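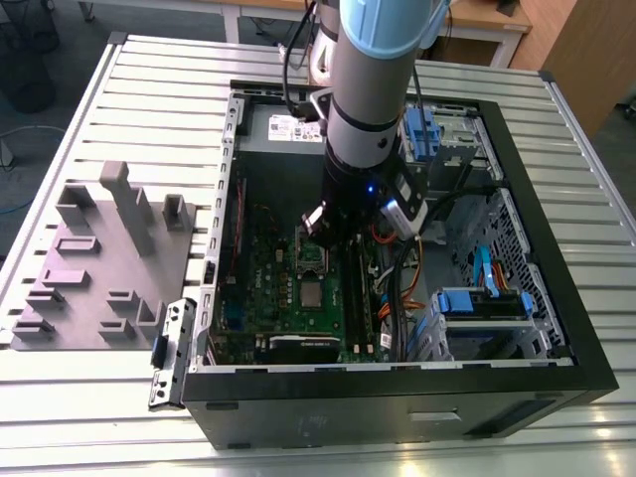

Dell desktop on its side, cover off, CPU socket open

Reseating a processor in an old Dell: clean off the old paste or leave it?

Posted 13 April 2015 by Anju Khurana

Hi all! I've been fixing up a Dell desktop for my nephew and having way more fun than I expected. It's the black kind where you lay the case down, take off the side, and everything is right there looking up at you. Power supply in one corner, drives over on the other side with those bright blue plastic tabs, memory slots next to the processor. I love how the blue bits tell you what's meant to be grabbed!

I've had the heatsink off and the metal socket frame is up. The top of the processor wiped clean with a coffee filter and rubbing alcohol, but there's still a gray crust on the bottom of the heatsink. Two questions. Do I have to get every speck of that off before I put new paste on? And can I lift the processor out for a look at the socket, or is that asking for trouble? The computer was shutting itself down after 12 minutes or so of anything harder than email, which is how I got into all this.

Also I have a 5 gram tube of Anonora paste from a drawer. No idea how old. Last used in August by my brother-in-law, who says it's fine.

2 answers

Answer by Trandum

Great project, and a good machine to learn on. Everything in those cases comes out without a fight once you know which tab to pull.

Yes, get the crust off the heatsink. Old paste that has gone hard holds the two surfaces apart. Put a few drops of the alcohol on it, let it sit a minute, then push it off with the edge of an old plastic card. No metal tools. You want the base shiny, but a faint stain in the machining lines is harmless.

Lifting the processor is fine if you have a reason. Unplug the power cord first, hold the power button in for a few seconds, touch bare metal on the case. Then pick the chip up by its edges, straight up, no tilting. If your socket has pins in it, keep fingers and cloth and everything else away from them — one bent pin and your fun weekend becomes a tweezers-and-magnifier weekend. Look for the little triangle on the corner before you lift so you know which way it goes back. It should drop in with no pressure at all. Close the frame, then the lever, and expect the lever to feel stiffer than you'd like.

For paste, squeeze a bit onto a scrap of paper. If it comes out smooth, use it. If you get oil first and then a lump, buy new. A blob the size of a small pea in the middle, and let the heatsink spread it. Tighten the screws a couple of turns each, going corner to corner.

While you're in there, blow out the heatsink fins and the power supply vents. I took a felt blanket of dust out of one of these and the fan noise dropped by half. And check the fan is plugged back in before you power up! I have forgotten this more than once.

Answer by Chaturvedi

leave the cpu where it is if it was working, just do the paste. mine ran hot too and it was the fan dying, got a used one from Brarnar for cheap

Comment from Anju Khurana

Thank you both! The plastic card trick is brilliant, half the crust is off already. The Anonora came out as oil and then a lump, so new tube ordered. Leaving the chip in its socket for now. Will spin the fan by hand tonight and see how it feels.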